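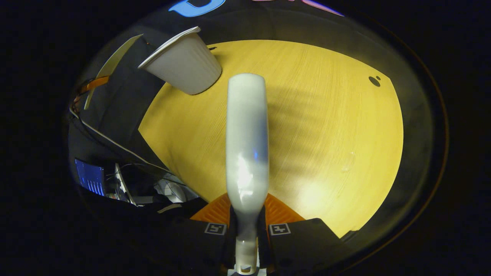
Figure 4. White plastic bottle in the gripper, yellow wooden table.

4. Setting up a new trial file in Clemudier

This chapter is for monitors who follow war crimes trials in domestic courts and for the desk staff who receive their reports. It explains how to open a trial file, how to add the persons and the hearings, and how to protect the names of witnesses before anything leaves your computer. Installation is explained in chapter 2, and user accounts in chapter 3.

You need an account with the role Monitor or higher. If your role is Reader, the button New trial file stays gray.

4.1 Before you begin

Please have the following ready:

- the case number exactly as the court writes it, with slashes and hyphens
- the indictment, or the summary of the indictment if the full text is not public
- the protective measures decision, if the court has made one
- your paper notes from the first hearing

Many courts give a new number to a case when it goes to appeal or when one accused is separated from the others. Do not replace the old number in this situation. Section 4.6 explains how to connect the two files.

Caution: Do not open a trial file on a shared computer in the court building. Clemudier keeps a working copy on the local disk until the first synchronization is finished.

4.2 Opening the file

1. Sign in and choose the collection where the trial belongs. Trials from the regional courts go to Bokach. Trials that were transferred from an international court go to Brovinano.

2. Click New trial file.

3. Type the case number in the field Court reference. The field accepts Latin and Cyrillic letters. Please use the alphabet of the court and do not transliterate.

4. In the field Short title, write the family name of the first accused and "and others" if there are more. The short title appears in public lists. If the court has ordered that the name of the accused is not published, write the place and the word "case" in place of the name.

5. Choose the stage: Investigation confirmed, Trial, Judgment pending, Appeal, or Closed.

6. Choose the language of the proceedings. If the trial is interpreted for one of the accused, add the second language under Interpretation. The second language does not change the language of the form.

7. Click Save draft.

The program now gives the file an internal number. Write this number on the cover of your paper notebook. The desk will ask for it in every telephone call.

Note: A draft is visible only to you and to the desk. It becomes visible to other monitors in the collection when the desk has approved it. Approval takes place on Tuesday. A draft that is saved after 4 p.m. on this day waits until the next week.

4.3 Adding the charges

The charges must be entered one by one, also when the indictment puts several acts under one count.

1. Open the tab Charges and click Add.

2. Choose the article from the list. The list shows the criminal code that was in force at the time of the alleged acts. When the prosecutor uses a later code, change the setting Code in force at the top of the tab first. If you change it afterwards, the program deletes the articles you have already chosen.

3. Enter the place of the alleged act. Use the name of the municipality at that time, and write the present name in the field Also known as.

4. Enter the period. If the indictment says only "in the summer" or "at the end of the year", tick Period not exact and copy the words of the indictment in the text field. Do not guess the months.

5. Choose the form of liability for each accused. Command responsibility has its own form with extra fields for the rank, the unit and the basis of the superior position.

6. Click Save charge and repeat for the next one.

If the indictment is amended during the trial, do not correct the old charge. Click Amend, and the program keeps both versions with the hearing at which the change was announced. Readers who compare the judgment with the first indictment depend on this.

4.4 Adding persons

Clemudier has three kinds of person records: officials, accused and witnesses. The first two are simple. Witnesses have their own procedure, and we ask you to read it completely before you start.

Officials and accused

1. Open the tab Persons and click Search before you click Add. A judge or a defense lawyer is often in the collection already from another trial.

2. If the person is found, click Link. If two records look like the same person but you are not certain, link neither of them and send a message to the desk.

3. If the person is not found, click Add, enter the name and the function, and save.

Witnesses

1. Click Add witness. The name field is closed at the beginning. This is intended.

2. Choose the protection level:
Level A: the witness testifies in public under the own name.
Level B: the witness testifies with a pseudonym.
Level C: the witness testifies in closed session.

3. For level A, the name field opens. For level B, only the field Pseudonym opens. Write it as it was used in the courtroom, for example with the letter and the number together. For level C, no field opens, and the program writes only that a witness was heard.

4. Enter the side that called the witness: prosecution, defense or court.

5. Click Save witness.

Caution: Never write the real name of a level B or level C witness in any field, including Remarks, also when the name was said by mistake in the courtroom or was printed in a newspaper. Do not write the profession, the village or the family relation if these together make the person easy to recognize. The remarks field is searchable by all monitors in the collection.

If you have entered a protected name by mistake, do not try to delete it yourself. Deleting removes the word from the screen and leaves it in the history of changes. Click Lock file at the top right and write to Vasanthi Chacko at the desk. Only the desk can clean the history. The file stays locked during this time, and your other files continue to work normally.

4.5 Entering a hearing

Enter each hearing on the same day if you can. After 5 days the program asks you for a reason, and the reason is printed in the quarterly overview.

1. Open the tab Hearings and click New hearing.

2. Enter the time when the hearing was announced and the time when it began. Both are needed. The difference is used in the reports about delays.

3. Tick who was present. If an accused was absent, choose the reason that the presiding judge gave. If no reason was given, choose No reason stated.

4. If the public was excluded, enter the time of exclusion and the time of readmission. Leave the summary empty for this part. A monitor who received a special permission to stay must not summarize the closed part in Clemudier.

5. Write the summary. The field holds 2,000 characters. Longer text is cut without a warning when you paste it, so please check the last line before you save.

6. In the field Procedural events, choose from the list: adjournment, objection, ruling, change of panel, change of counsel, plea, or other.

7. Click Save hearing.

On writing the summary: report what was said and who said it. Write "the witness stated that", and avoid "the witness confirmed" unless the witness was asked to confirm something. Your opinion about the fairness of the hearing belongs in the tab Observations, which the desk reads separately.

Note: The code list for procedural events was revised in December. Files opened before this revision still show code 17, Postponed without date. Do not use it for new hearings. Choose Adjournment and leave the field Next date empty.

4.6 Connecting two files

When a trial goes to appeal, is sent back for retrial or is divided:

1. Open a new file for the new case number as in section 4.2.

2. In the new file, click Connect and enter the internal number of the old file.

3. Choose the relation: Appeal of, Retrial of, Separated from, or Joined with.

4. Confirm the list of persons. The program proposes to copy all of them. Remove the tick for those who are not part of the new proceedings.

Protection levels are copied together with the witnesses. If the new court has changed a measure, the higher level stays until the desk has read the new decision. You can't lower a level by yourself.

4.7 First synchronization

1. Connect to a network that you trust. Do not use the network of the court or of a hotel.

2. Click Synchronize. The status line shows Connecting to Østergaard, which is the name of our server.

3. Wait until the status line shows Complete. Large files with scanned judgments can need a long time. The computer must not go to sleep.

4. Click Remove working copy and confirm.

If the status line shows error 577, the case number exists already in the collection. Another monitor has probably opened the same trial. Do not change the number to avoid the error. Search the collection for it, and if you find nothing, the other file is still a draft and the desk must compare the two.

If the status line stays on Connecting for more than an hour, click Stop, close the program and begin again from step 1. Nothing is lost, and the draft is kept on your disk.

Questions about this chapter: Hrefna Thygesen, training and documentation. Please give the internal number of the file in the subject of your message, and no names.

Continue with chapter 5, Attaching judgments and decisions.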